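## 4.2 Open-weave containers in household use

The second part of the survey asked households in Wasta and Uremora how they store bread, onions and small fruit in the kitchen. We visited 140 households in the two towns between May and July. In each home, one adult answered the questions and showed us the places where food was kept. The interviews took 40 minutes, and they were done in the local language and later translated by the authors.

Most households used more than one type of container. Plastic boxes with a lid were common for bread, while onions were usually kept in something open. Woven baskets were found in both towns, but the reasons for keeping them were different. In Wasta the basket was often described as a thing for guests, which is put on the table with bread and afterwards returned to the shelf. In Uremora it stayed in the kitchen the whole year and was used every day, mostly for vegetables.

We did not separate the baskets by material, because many respondents did not know it and several products on the market look very similar. Instead we recorded the color, the shape and how open the floor of the basket is. The last point is important for storage, as air must reach the food also from below. In a basket such as the dark brown one in Figure 3, the floor has rows of small gaps and light passes through it. 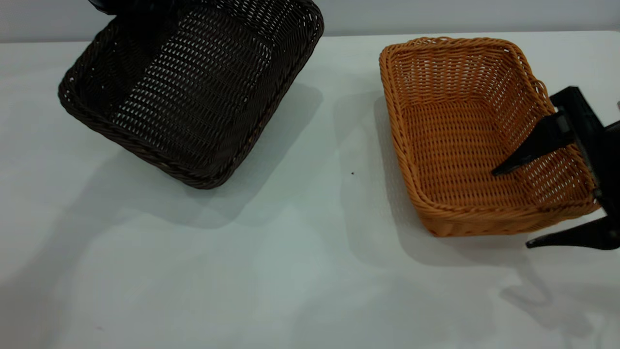
*Figure 3. Two woven baskets, one dark brown and one light orange.*

Bepari objects that the openness of the floor says little about storage if the basket is then lined with cloth or paper, and that a survey of containers should ask first about linings. We agree with this in part. In our pilot visits we had seen linings mainly under bread, and for this reason the question was asked only for bread. For onions and fruit we have no data on linings, and the results in Table 5 should be read with this limit in mind.

A second difficulty is the place of the basket. A container with an open floor loses much of its advantage when it stands directly on a flat shelf - the air below it can hardly move. Only 15 households kept a basket hanging or on a rack, all of them in Uremora. Respondents there spoke about the habit as something learned from parents, and they connected it more with mice than with air.

The effect of the season could not be studied, as all visits were made in the warm months.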